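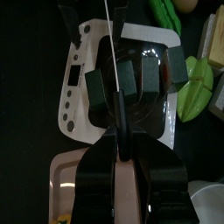
The Other Half of the Dinner Is the Timer

My mother-in-law owns one kitchen timer. It is shaped like a tomato, it has been dropped more often than any real tomato could survive, and it runs fast. She knows it runs fast. When a recipe says forty minutes she sets it to forty-five, and when it says ten she sets it to ten, because over short distances the tomato can be trusted. She has never written this down. When she goes, the knowledge goes with her and we will all eat raw potatoes for a year.

I thought about the tomato a lot this spring, when I set out to learn why recipes lie about time. They all do. "Onions, softened, five minutes" is the famous one, and people have been complaining about it for as long as there have been onions and people. But it's everywhere once you start looking. A weeknight curry on the back of a jar promises dinner in twenty minutes, provided you own a chopped carrot. A roast chicken takes an hour in one book and an hour and fifty in another, and both authors look very happy in their jacket photos.

Khoa Hứa tests recipes for a living, out of a rented kitchen behind a tile store in Villanueva. He has a stopwatch on a string around his neck like a gym teacher, and he starts it when he opens the refrigerator. That last part turns out to be controversial in his trade. Most writers start the clock when something goes in the pan. Hứa thinks this is cheating.

"You had to find the cumin," he told me. "Finding the cumin is cooking."

He keeps a ledger of every dish he has tested, with the printed time in one column and his own in the next. When I visited, it ran to 718 entries. In 84 of them he had come in at or under the printed time, and he wanted me to know that a good number of those were salads. The worst offender was a mushroom lasagna that claimed fifty minutes and took him past three hours, counting a trip to the sink to wash every pot he owned so he could use them again. He still makes it. He says it's a very good lasagna if you have nothing planned for the rest of your life.

I asked him who was to blame, hoping for a name. He gave me a shrug and a bowl of soup (printed time: thirty minutes; he wouldn't tell me the other column).

The trouble, as far as I could piece it together, is that the number at the top of a recipe is an advertisement. The person choosing dinner at six in the evening will skip past anything over forty-five minutes, so editors ask for forty-four. The prep gets shoved up into the ingredient list, where it doesn't count. "One butternut squash, peeled, seeded and cut into half-inch cubes" is fourteen words about a squash and can be a quarter of an hour of your evening, during which you may also lose a fingertip. 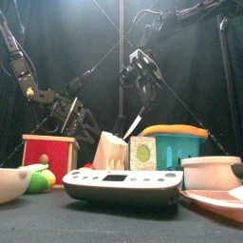

Then there's the matter of whose hands are doing the peeling. Paweena Jitpraphai cooked on the line for years at a restaurant called Prikix before she started writing for home cooks, and she admits her first cookbook was a disaster in this respect. She had timed everything herself. She can take apart a case of shallots in the time it takes me to find the end of one. Readers wrote to her. One of them sent a photograph of a clock.

"I was so insulted," she said. "Then I gave the recipe to my brother."

Her brother sells flooring and had, at that point, never knowingly minced anything. She sat on a stool in his kitchen with her mouth shut, which she describes as the hardest shift of her career. He read every step twice. He washed the knife between vegetables. He stopped in the middle of the garlic to take a phone call about grout. A stir-fry she had down as twenty-five minutes landed on the table at a quarter past eight, having begun at seven, and he was delighted with it and so were his kids.

Her second book uses what she calls brother time. It sold less than the first one. She has a theory about that and it's the same as everybody's theory: people say they want the truth and then they buy the book with "fast" on the cover.

I'm no better. I own a book of a thousand dinners, or at any rate it says 1000 on the spine, every one of them allegedly done in half an hour. I bought it knowing what it was. I've cooked nine. My favorite is a chickpea thing I have made so often that I really can do it in thirty minutes now, after four years of practice, and I suppose this is what the publisher meant all along.

The gadget people have noticed our suffering, naturally. Erkis will sell you a countertop timer with four separate alarms, so you can be late for four things at once. I borrowed one for a week. By the second evening I'd forgotten which chirp was the rice. Cedholm makes an oven that decides by itself when the food is done and sends a message to your phone, and the model I looked at cost $2278 before delivery. The salesman said it took the guesswork out of a roast. I asked whether it would peel the potatoes, and he laughed politely and went to help a couple who were looking at dishwashers.

What Hứa does at home, on his own time, is embarrassing to him and I promised to be gentle. He doesn't time anything. He puts the onions on low, goes to argue with his teenager about something, and when the argument is finished the onions generally are too. Jitpraphai cooks on the weekend and eats it cold out of the container, standing up, on most of the nights that follow.

In May I drove out to my mother-in-law's and asked her, with a notebook open, how long her pot roast takes. She looked at me as if I'd asked how long her living room takes. You put it in after lunch, she said. You take it out when people start coming into the kitchen and lifting the lid.

I asked what the tomato was for, then.

She uses it for her eye drops.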